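Automation and Everyday Work
Week 9 handout: Can it do the chores yet?
Notes by Chiamaka Amadi

Read before the tutorial. There is a short task at the end and it does count toward your participation mark, whatever Bijan told you.

1. Where we left off

Last week we looked at machines that do one job in one place. The dishwasher is the great success of household robotics, and it got there by refusing to look like a robot. It's a box. It does not walk to the table and collect the plates. You collect the plates, you scrape them, you stack them according to a system your housemate will later correct, and the machine does the part in the middle.

Keep that division in mind. When a company says it has automated a chore, ask which part of the chore. Laundry is the classic case. Washing was handled generations ago, drying soon after, and the pile on the armchair remains a manual process in every home I have visited.

2. What a chore is made of

For this course we break a chore into steps and ask of each one: where is the thing, what state is it in, how do I get hold of it, and how do I know when I'm finished? People find the last question silly until they have watched a machine wipe the same patch of bench for twenty minutes.

Take "put the bins out." Written as a human instruction, it's four words. Written as steps, it includes finding the bin, judging whether the bag will hold, tying it, getting through at least one door while carrying it, remembering which colour goes this fortnight, and dealing with whatever the neighbour's cat has done. Ecaterina Munteanu's tutorial group got to 20 steps last year before they reached the kerb, and they hadn't allowed for rain.

Compare the shop floor. At Cladgate, the fictional-sounding but perfectly solid packaging plant we visit in March, the cartons are all one size and arrive facing the same way. The line runs well. What you will notice on the visit is how many people are employed to keep things facing the same way.

3. The trouble with demonstrations

You will watch two promotional videos before the tutorial, one from Dekard and one from Ultitz. Both show a kitchen. Write down the following for each:

- Is the video sped up, and does it say so?
- How many cuts are there during a single task?
- Does anyone else live in this house?
- What happens to the tea towel?

The tea towel is worth your attention. Cloth has no fixed shape, so a machine that can pick up the same mug all day may be defeated by a towel that has been dropped. In the Ultitz video it begins on a rail and ends folded on the bench, with a cut in between. Draw your own conclusions, but cite the timestamp.

A success rate needs the same treatment. If a task has nine steps and the machine manages each of them nine times out of ten, the whole job comes off less than four times in ten. Work it out on paper. Kamran Yazdani does this one on the whiteboard every year and there is always an argument, usually from someone who has put money into something.

4. Practice, and where it happens

Nobody wants a learner loose in their kitchen. A good deal of training is therefore done in simulation, in rooms that exist only as geometry and lighting. A simulated arm can fail 3000 times before lunch and the only thing it uses up is electricity. You can change the weight of the door, the colour of the walls and the friction of the floor, and you never have to ring a glazier.

The catch is that a simulated room contains what somebody thought to put in it. Real hallways have a schoolbag, a loose mat, a draught and a dog with opinions. Closing the distance between the two is called sim-to-real transfer, and it will be on the exam.

5. Doors

We spend a whole hour on doors because they come up in nearly every chore and because students assume they're easy.

A door with a lever handle asks for two motions in order: press the handle, then swing the door along an arc. The arc is fixed by the hinges and the hinges are not open to negotiation. An arm that pulls in a straight line will either lose its grip or find out how strong the screws are. The machine also has to move its own body out of the way of a door that opens toward it, a manoeuvre that people with shopping perform using a hip. 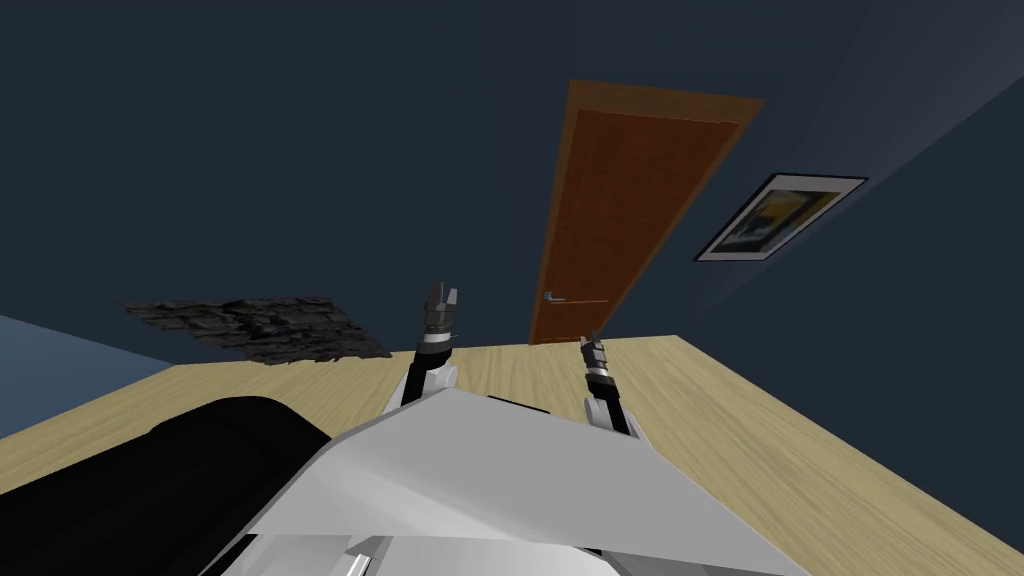

Then there is the matter of which way it opens. You and I push, fail, pull, and glance around to see who noticed. Teaching a machine to do the same is harder than it sounds. It has to register that the door has not moved, work out whether it is locked, stuck or simply being approached with the wrong idea, and try something else without making matters worse. Bahman Ranjbar's reading, "Recovering From Nothing Happening," is the best thing in the course pack on this and it's only six pages.

Two hands are an advantage if one can hold the door while the other carries the bin bag. They're a liability if each has been given its own plan.

6. So, yet?

My marking key does not contain a correct answer. "No" will pass if you can say which step fails. "Yes" will pass if you can say who tidied up first. The reading from Bunnag argues that homes will change to suit the machines, as kitchens once did for the refrigerator, and I'd like at least one of you to take that side with a straight face.

Task

Choose a chore you did this week. Break it into steps, mark the one you think a machine would find hardest, and explain why in 200 words. Vacuuming is not allowed. Due 10th June, on paper, under my office door, which opens inward and sticks.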